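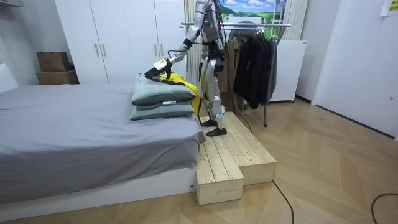 Re the Surkel trip – castle closes for repairs in February, so we go before that or wait. Guesthouse at the gate has 6 rooms left, 49 a night, two pillows to a bed and a wooden step up to it if your knees are bad like mine. Need names asap pls.

Upendo Muriithi wrote:
> Is the moat path open in winter? And can we get up the old tower, or is it just teh courtyard?

Path yes. Tower no, stairs unsafe. Bring boots

Mirjam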